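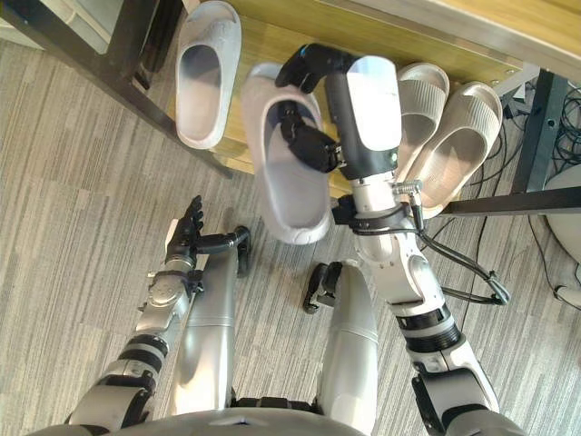 Renting a humanoid for the hall: my notes on Mindska from Kernier

I should say first that I paid for this trial with my own money, and the company did not read my text before you. They were polite when I wrote them that I will publish it, and they asked only that I spell the name correctly. So: Mindska, from Kernier, rented through the dealer Stamatopoulos. I wrote in March that I wanted to try such a service, and several of you asked me to tell also the bad parts.

What you rent is a package. You get the humanoid itself, a week of setup with a technician, and a subscription to the software which is called Bondeck. In Bondeck you make "routines", and every routine is built from small tasks. My trial was for 18 days. The basic subscription gives you 11 ready tasks and you can combine them as you like. Wiping a table is one of them, also folding a small towel, carrying a tray, and the one I spent most of my time with, which is called "Footwear" in the menu. It takes a shoe or a slipper, changes its place on a shelf, or gives it another orientation.

You can laugh about this, my sister did. But I have a small guest apartment below my own, and the people who come there get slippers at the door. After every stay the slippers are everywhere on the rack, one standing, one lying, the gray ones mixed with the cream ones. I come down, I bend, I put them in pairs. It is a short job and I have disliked it for many years. When I saw that someone offers a machine for exactly this, I could not stay away.

The setup

The technician brought everything on a cart and worked very calmly. Most of the first day went to measuring the height of things. Bondeck wants to know where a shelf starts and ends, how deep it is, and what it is allowed to touch. You can do this yourself with a tablet, by drawing on the picture the robot sends, and I tried it two times after he left. The drawing is comfortable. The menus around it are less comfortable. To save a shelf you press a button with the word "Commit", and to leave without saving you press one with the word "Close", and they are beside each other. I lost one evening of work in this manner.

The manual has 29 pages and is good. I want to praise whoever wrote it. The sentences are short, the order is logical, and there is a page only about what to do when the robot stops in the middle of a task with something in the hand. (You support the object, you press release, you wait. Do not pull. I pulled, on the second day, and got a warning on the tablet with a sound that my neighbor also heard.)

The manual says to prepare the room before the first run: no loose things where the feet will stand, good light, and one kind of object at the beginning. I did not listen to the last advice. I wanted to see it with slippers and slides of different shapes, with soft edges and thick soles, because this is how my life looks.

The hands

I must write about the hands, they are the reason for the price. Kernier sells also a cheaper version with a simple two-finger gripper, and the technician told me that for shelves with footwear many clients take the cheap one. I chose the fingers. A slipper is a difficult thing when you think of it. It has one open end, it bends, and the place where a person would hold it without thinking is the inside of the strap or the edge of the opening. The Footwear task looks for this edge and tries to bring a finger or the thumb inside. When it finds the right spot, the hold is firm enough for a change of angle in the air. When it finds a wrong spot, the slipper turns around the finger like a key on a ring, and then Bondeck asks you if you want to retry, skip or call support.

In my notes the soft gray ones were the easy ones. The molded slides were harder, and I think the reason is that they do not give way: the fingers push, and the slide moves away on the board. The technician came back and lowered the speed of the approach, and he changed a value which is named "contact patience". I like this name very much. After it, the slides moved away less often. He said I could have changed it alone, and he was right, it is on page twelve or thirteen, but under the title "Advanced", and I am a person who believes such titles.
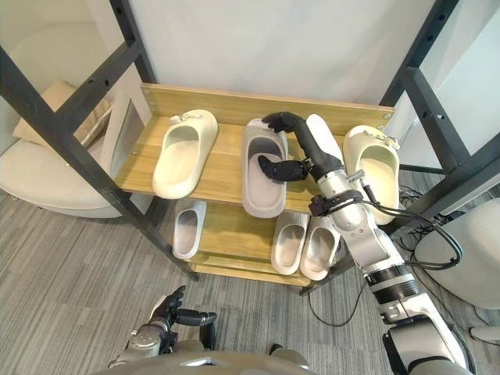
Savvas Kouris wrote to me after my first short note about the trial that he had the same package for his holiday rooms, and in his opinion the subscription is where they earn the money and the robot is only the door. He advised me to count the evenings I spend with the tablet as a part of the cost. He also asked why I don't buy a closed cabinet, where the guests throw the slippers inside and no one sees the order.

I thought about his message for some days. About the tablet he is right. In the first week I spent more time with the tablet than I would spend with slippers in half a year, and this should be in the brochure with big letters. About the cabinet I don't agree. I had one before. It smelled, and people left their own wet shoes in it on top of the house slippers. An open rack is better for the air, and guests understand immediately what is for them.

The price question is more difficult. The dealer gives a discount if you stay for a year, and the technician's visits are included up to 4 per season. Over this, each visit is paid. I used two in my trial, one that I needed and one that I could have avoided by reading. If you are patient with manuals, you will not reach the limit. If you are like my brother-in-law, you will reach it before the season starts.

What I also did not know how to calculate is the space. You don't need only the space of the machine. You need the space where it can lean and reach, and a place for cables, and a place for you, if you wish to stand there and watch, which in the beginning you do. My hall downstairs was not good for it, so all my tests were made in a room with carpet and more light. I recommend to ask Stamatopoulos for the floor plan sheet before you sign. They have one, but they sent it to me only after I asked directly.

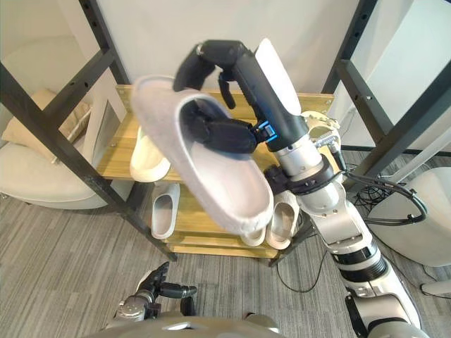

The other thing to plan for is that you will want to change your shelf. I did not expect this. I had always judged a rack by how it looks and by how much it cost. Now I look at the front edge, at the height between one board and the next, and at how far the heels stick out. For the Footwear task a heel that comes a little over the edge is a good thing, the fingers have where to go. A shoe which is pushed all the way back on a low board is a bad thing. I asked if the software could learn this, and the answer from support was that a "deep shelf" option is planned. They did not give me a date, and I did not press them.

Support in general was friendly. I wrote in the evening and had my answers at nine in the morning. One time they misunderstood my English, or I wrote it badly, and sent me a long instruction about how to wash towels. I read all of it. It was a good instruction.

Small things I noted during the trial, without order:

The voice messages can be switched off, and you should do it on the first day.

The routine names accept only Latin letters. My "Slippers, evening" was fine, but a friend who wants to use Greek names will be disappointed.

You can set quiet hours in Bondeck, but if you start a routine before the quiet hours begin, it will continue into them. I wrote this to Kernier as a mistake and they answered that it is intended.

Pairs are decided by color and shape together. For a cream pair and a white pair in evening light, this is asking much. I had some strange marriages on my rack. With a strong lamp it was better.

It is slow. I know that all reviewers write this, and I also knew it from the demonstration, but when you stand beside it with a coffee the slowness has another weight. You start to help with your own shoulders. After several days I stopped watching the whole routine and went to do something else, and this is when I began to like it.
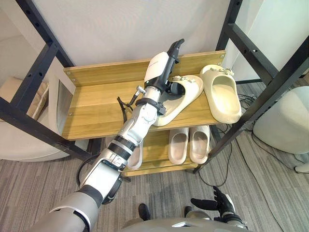

Reaching in over the top shelf during the Footwear task.

So would I take it for a year? For one apartment, no. The amount of slippers I have does not pay for it, and the other tasks in the basic subscription I used too little to judge. The tray I tried only with an empty tray. The towels I tried for one afternoon, and I was not strict with the result, my own folding is not so beautiful either.

If I had a small hotel with a row of rooms and the same rack in each, I would look at the offer again, with a good measuring tape and with a longer trial than mine. I would also ask for the two-finger version next to the other one, for the same shelf and the same slides. I still don't know if I needed the fingers or only wanted them.

For the comments: please write me if you have used Bondeck with children's shoes. A reader asked, and I had none in the house to test. And if somebody from Kernier reads this, the "Commit" and "Close" buttons, please put them farther from each other.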